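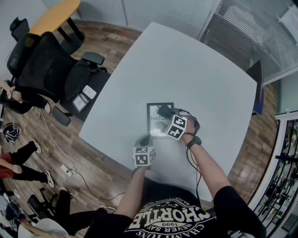

1/ The great print reckoning, or what to do with a framed LOVE OF NATURE when you live and work on parquet and haven't seen a tree since breakfast

We are sorting the frames. All of them. The new wall gets a hanging plan by September, and everything that wants to be on it has to lie on the white table first and be judged.

2/ Rules of the table: one frame at a time, flat, face up. Phones go on a chair. Coffee goes in another room, a rule I wrote after an incident and then broke twice before lunch.

3/ First up, the nature one. Thin black frame, small, very sure of itself. It came in a box of nine from Drumex, which sells frames with something already in them so you don't have to look at an empty frame while deciding what kind of person you are.

4/ Most people throw the insert away. I've kept this one for two years. At some point it stopped being packaging and became part of the collection, and I'd like to say there was a decision involved.

5/ It has only three words on it and I've managed to form an opinion on each. LOVE is in the skinny fancy lettering. OF gets a little dash on either side, like it's being escorted to a wedding. NATURE is in big capitals in case you missed the point.

6/ The white table, for those asking (one person asked), is the Gorska, and it's the best thing in the room. Rounded corners. I've walked into those corners at full speed and can only recommend them.

7/ It is also big enough that a small picture in the middle of it looks like evidence.
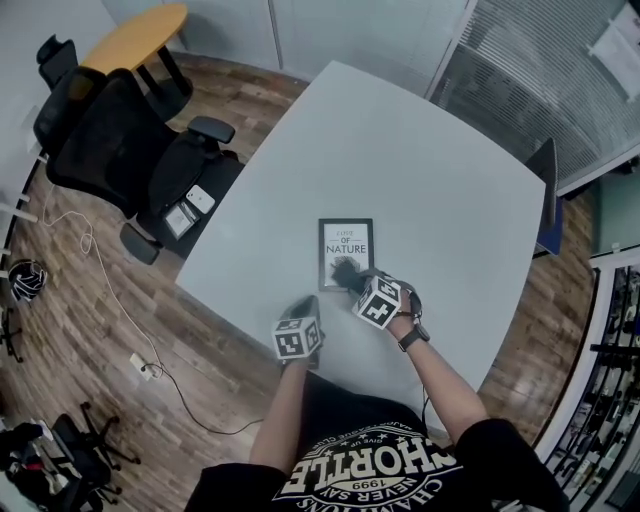 8/ So the test is that you look at it on its own, with a lot of white around it, and ask if you'd miss it. With the nature print I said no right away. Then I put it in the "no" box and took it out again to check something. I don't remember what I was checking.

9/ The other eight from the Drumex box, quickly: four are holding actual photos now, one has a recipe in it, two are in a drawer, and one went home with a friend who admired it a bit too long.

10/ The serious contender for the middle of the wall is a big print from Aguiar. It's 1655 mm wide. The clear stretch of wall next to the door is 1190 mm. I measured after ordering. I'm told there's another way to do it.

11/ It could hang in the hallway, where it would be seen mainly by coats.

12/ Which leaves a gap, and guess who fits in a gap. A small black frame fits in nearly any gap – that's the whole strategy of small black frames. You hang one next to a light switch and suddenly it's "a moment."

13/ Things I've learned about hanging since the last apartment:

Lay everything out on the table before you touch the wall.
Cut paper to the size of each frame and tape that up first.
Eye level means your eyes, so agree on whose eyes before you start.
Wipe the glass last. You're going to touch it nine more times.

14/ I also bought the Drurkance hanging strips, which promise no holes. I've used them once and there were no holes. There was a strip of missing paint in the shape of the strip, but I'll give them the holes.

15/ Someone will say just get a picture rail. I priced a picture rail. It was 396 for the length I need, before brackets, and for that money LOVE OF NATURE can lean on a shelf.

16/ Current standings: Aguiar print to the hallway with the coats. Recipe frame stays in the kitchen, where it's the only one doing any work. Drawer frames remain in the drawer, pending.

17/ Nature print: yes. Fine. Left of the door, below the switch, on one nail.

18/ Next is the box marked MISC FRAMES / CHARGERS?, and I can hear glass moving around in it, so I'm going to find some shoes.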